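**Local evening news has moved and now my recorder misses it. Anyone else in Ustton?**

Posted by Upendo Mfaume

Hello all, I hope this is the right corner of the site for a TV question. My mother and I have watched the evening news on the Brodon channel together for years (she likes the weather, I like the little story at the end), and since March it seems to start whenever it pleases. Some nights it's on at 6, some nights it's half over by then, and on Sunday it wasn't there at all, just a cooking show. I have a series recording set up and it keeps catching the tail end of a game show and then the first few headlines. Did they change the schedule for good? And is there any way to get the recorder to follow along? I've deleted the series and added it back twice. Thank you kindly for any help!

---

**Chepkoech Kombo**

Hi Upendo, you're not losing your mind, we've had the very same thing at our house and it took my husband Faraji a whole evening of grumbling to sort it out. The weekday news did move. It starts at 5:30 now and runs a full 60 minutes, and the Sunday one is a late edition at 9, after the movie. They read out a notice during the weather one night, but if you were in the kitchen like me you'd have missed it.

As for the recorder, adding the series back won't help much if the guide itself is old. Go into the settings, find the channel guide, and choose the refresh or update option, then leave the box plugged in and on standby overnight. After that, delete the series one more time and set it up fresh from one of the new listings. I'd also add a few minutes at the start and the end, as the game show before it does like to run over. Ours has caught every one since, and almost all of them complete! Tell your mother the weather man is still there, he's just on sooner.

---

**Kipchumba Nyanda**

just watch it on their website next morning, its free

---

**Chepkoech Makori**

Everything Chepkoech said (nice to meet another one!), with one thing to add. If you're like me and record through a computer with a tuner card, the guide refresh is in the recording program and not on the TV, and you'll want to check that the computer's clock is right too. Mine had drifted by nine minutes and I blamed the channel for weeks. I set the clock, updated the guide, and the news has been landing where it should.
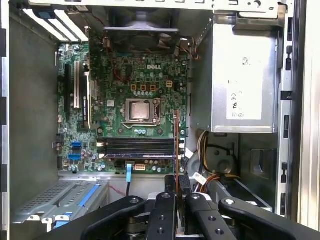
*Inside a Dell desktop, with the processor showing and the memory slots below it*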